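The Sallis Rule

On Sunday evening Orla Cullinane was alone in the laboratory with the arm and her table of results.

The method was simple. Before every grasp the program made 30 guesses and threw away the ones that disagreed with each other. Her professor called it the Sallis rule, after the town where he had thought of it on a train. Without the rule, the arm lifted 19 objects out of 58. With the rule, it should do better.

It did better by 13. She had checked this four times, and she did not trust it.

“You are afraid of a good number,” her brother said on the telephone.

“I am afraid of a number I can't explain.”

She put the phone down beside the keyboard and started one more run. In January the arm had always hurried. Now it was slow over the bin, and she found that she was holding her breath with it – a foolish habit, she knew.
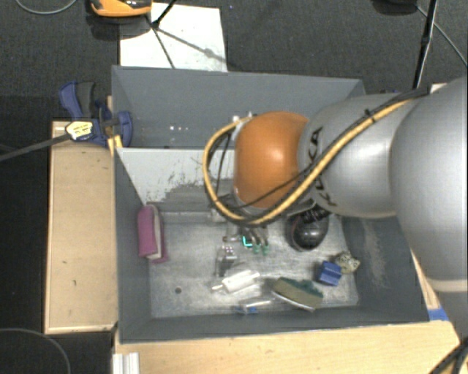 The KUKA arm over the bin, gripper pointing to the floor among the objects.

“Are you still there?” said the small voice from the table.

“Wait,” said Orla. “It is choosing.”

She pulled her chair closer and wrote the first line of a new table.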